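Skolgate adds microwaveable oat pudding to dairy-free range

13/04/2022

Plant-based dessert maker Skolgate has added a chilled sticky toffee pudding to its Gurnavex range, using a fermented oat base in place of butter and cream. The pudding is sold in a two-portion pot and heats in a domestic microwave.

The base is supplied by Clodier, which ferments oat flour with a lactic culture and then concentrates the liquid under vacuum. Skolgate says the resulting paste holds enough fat and water to keep the sponge soft through a chilled shelf life of 19 days. Earlier trial batches, made with a coconut fat blend, dried out at the edges after 8 days. 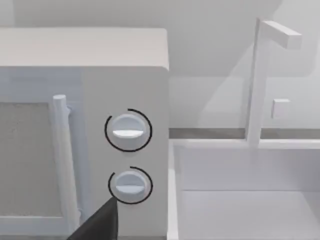
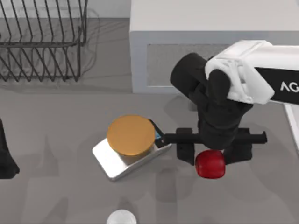 Sweetness comes mainly from date syrup, with a smaller share of muscovado sugar in the sauce. The sauce is filled first and the sponge batter deposited on top, so that both are baked in the same pot — a change from the other Gurnavex puddings, where the sauce is added after baking. The pot is polypropylene with a peelable film lid, and the sleeve is uncoated card.

The product contains oats and wheat and is not suitable for people avoiding gluten. It is made on a line that also handles almonds.

Distribution is through Yusof, the chilled wholesaler, which lists the pudding in 1,173 shops, almost all of them independent grocers and farm shops. A ginger version using the same base is planned for October, subject to shelf-life testing.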